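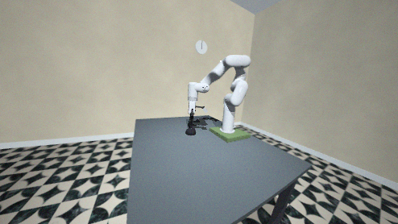

桌子的钱也要写进预算，Ladan Abbasi 在星期五上午的说明会上这样讲，因为去年的表格里只有手臂的价格，后来每个部门都来要补充经费。

1月26日　文／Vasco Matos

Plirthorpe 的餐具整理公司 Fanenora 公布了新一年的设备采购计划。公司准备购买15台桌面机械臂，用来在分拣间里拿取和摆放碗。合同还没有签，第一批的数量要到3月才决定。在这之前，工程组先在电脑模拟里试验手臂的安装位置和取碗的动作，采购组按照试验的结果来填写预算表。

Abbasi 负责这份计划。她介绍，模拟阶段一共安排200次取碗试验，每次改变碗的位置，或者改变手臂底座离桌边的距离。试验的记录会和三份报价放在一起比较。如果一种手臂必须配更大的桌子才能工作，那么桌子的差价就算在这种手臂的价格里面。她认为这个办法比较公平，虽然填表的时间变长了。

报价最完整的是供应商 Diklow。它把手臂、控制器、安装和培训分开列出，保修期是2年。另外两家只给了总价，采购组已经写信请他们补充明细。Fanenora 没有公开各家的具体金额，只说明夹爪是单独的一项：每只夹爪的预算上限是2000欧元，超过的话需要经理签字。

夹爪为什么要单独算，工程组有自己的理由。公司现在处理的碗大小不同，有的碗壁很厚，一种夹爪恐怕不能全部适用。所以计划里留了一笔更换手指的费用，这笔费用不可以挪到别的项目。
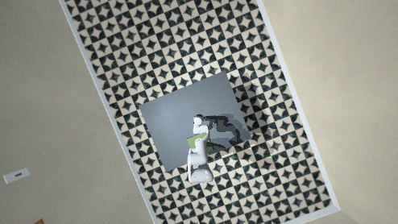
模拟环境俯视：白色机械臂靠近桌面一侧，末端位于桌面中部上方。

分拣间的面积也影响采购数量。这间屋子比较窄，两排桌子中间要留出人和推车走的路。工程组画了两种布置图，第一种把手臂全部放在靠墙的一边，第二种让手臂面对面工作。第二种可以放得更多，但是电源要重新拉线，施工期间分拣间必须停工。停工的损失怎么计算，财务部门和生产部门的意见还不一样。

调度软件 Min 也在计划之中。Fanenora 从前年开始用它管理推车，现在希望它同时给机械臂分配任务。Min 的许可证按设备数量收费，因此多买一台手臂，每年的软件费也会增加。Abbasi 说，这一条在旧的预算表里完全没有，这次是她自己加上去的。
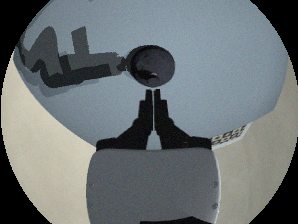
手腕上的摄像头属于另外一个问题。三家供应商里，只有 Diklow 把它包括在基本配置中，其他两家当作选件。工程组的建议是每台手臂都要有，理由是碗在桌上的位置每次都会变，只靠固定的坐标不够。采购组同意先按照“全部配备”来计算，等到模拟试验完成以后再看能不能减少。

员工方面比较关心培训。按照计划，分拣间的每个班次都要有人学会停机、复位和更换夹爪手指，培训时间算工作时间。公司表示不会因为这次采购减少岗位，不过夜班的安排可能会调整，具体的方案将和预算一起公布。

如果3月的审批顺利，第一批手臂先装在靠窗的那一排。旧的桌子暂时保留，高度合适的会加固以后继续使用。

读者评论

阿梁：我们厂前年买设备也是忘记算桌子，最后用的是食堂的旧桌子，一开机就晃。支持先算清楚。

river_k：软件按台数收费这一点请大家注意。合同里最好写明第二年能不能涨价，我们吃过亏。

退休电工老白：面对面那个方案，重新拉线的钱请找两家来报。还有，停工最好选在盘点那几天，反正那时候也不开工。

小满：请问夹爪的上限包括备用手指吗？文章里好像没有写。

Vasco Matos 回复小满：不包括，备用手指在更换费用那一项里。谢谢您的提问。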